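Ondthorpe 儿童生活馆“小厨房”展区十月重新开放

Skesley,十月——Ondthorpe 儿童生活馆今天宣布,馆内的“小厨房”展区已经完成更新,将于本月对家庭和幼儿园团体重新开放。更新工作由本馆与儿童家具设计工作室 Akpan 共同进行,得到了本地基金会 Fitance 的资助。

“小厨房”是本馆最受欢迎的展区之一。去年一年内,大约 3,000 名儿童在这里玩过做饭、洗碗和摆桌子的游戏。由于使用的次数很多,原来的柜门和台面已经有明显的磨损,一部分玩具餐具也不再完整。本馆因此在夏天关闭了这个展区,并且请 Akpan 工作室重新设计全部的家具。

新的展区共有 17 个游戏位置,分布在两个相连的房间里。第一个房间是厨房,第二个房间是餐厅和小商店。孩子可以先在小商店挑选蔬菜,把蔬菜带到厨房,做好“饭菜”以后再端到餐桌上。两个房间之间没有门,老师和家长站在中间的位置,可以同时看到两边的孩子。

关于家具

Akpan 工作室在设计时,把真实厨房的工作顺序作为出发点:先清洗,再准备,然后烹调,最后收拾。水槽和炉灶放在同一个台面上,孩子不需要拿着锅走很远的路。台面的高度按照幼儿园年龄的儿童来决定,边角都做了圆滑的处理。

工作室在设计说明中写道:“我们希望孩子在这里看到的东西,和他们在家里看到的东西是相近的。锅就是锅的样子,水龙头就是水龙头的样子。孩子对细节的观察比大人更认真。”

厨房用具和玩具食物一共准备了 200 件,其中包括备用的部分。每个柜子的门上贴有图画标签,还不认识字的孩子也能够把用具放回原来的地方。

关于活动

展区重新开放以后,本馆将在每天上午为幼儿园团体安排带领活动。每个团体的活动时间为 2 小时,内容包括认识蔬菜、分配工作、一起准备一顿“午饭”,以及活动结束前的整理。整理也是活动的一部分,孩子要自己把锅放进水槽“清洗”,把蔬菜送回小商店的篮子。下午的时间留给个人和家庭,不需要参加带领活动。

台面为白色,带有灰色的小斑点,中间是长方形的不锈钢水槽,炉灶上可以同时放几个小锅。漏勺和汤勺挂在深棕色木纹的背板前面,卷心菜和黄色的甜椒就放在水龙头旁边。
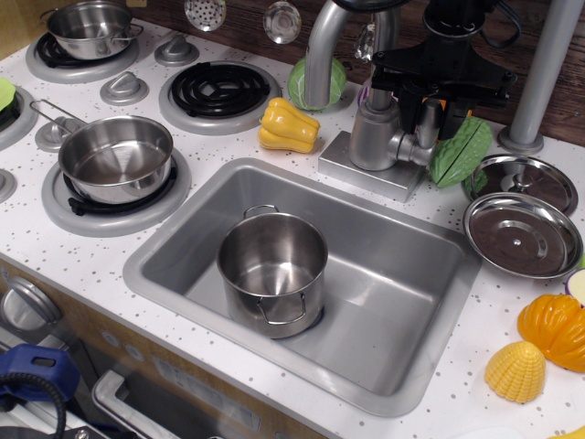 参观和预约

“小厨房”展区包含在本馆的普通门票之内,不另外收费。幼儿园和学校团体需要提前预约,可以通过本馆网站的团体页面填写申请表,也可以在服务台直接登记。申请时请写明儿童的人数、年龄和陪同老师的人数。如果团体中有行动不便的儿童,请在表中说明,本馆会提前调整桌椅的位置。

家庭参观者不需要预约,但是在人数较多的时候,工作人员可能会请大家在入口处稍微等待。展区内请不要带入真正的食物和饮料。婴儿车可以停放在入口左边的走廊。

关于 Ondthorpe 儿童生活馆

Ondthorpe 儿童生活馆位于 Skesley 市中心,是一个面向学龄前和小学低年级儿童的非营利场馆。馆内的常设展区以日常生活为主题,除“小厨房”以外,还有“洗衣房”、“邮局”和“花园”。

关于 Akpan

Akpan 是一家儿童家具设计工作室,主要为幼儿园、图书馆和博物馆设计游戏家具和室内空间。

媒体联系

媒体如需要采访或者进入展区拍摄,请与 Ondthorpe 儿童生活馆新闻办公室联系。拍摄时间为上午开馆以前,请至少提前一个星期提出申请。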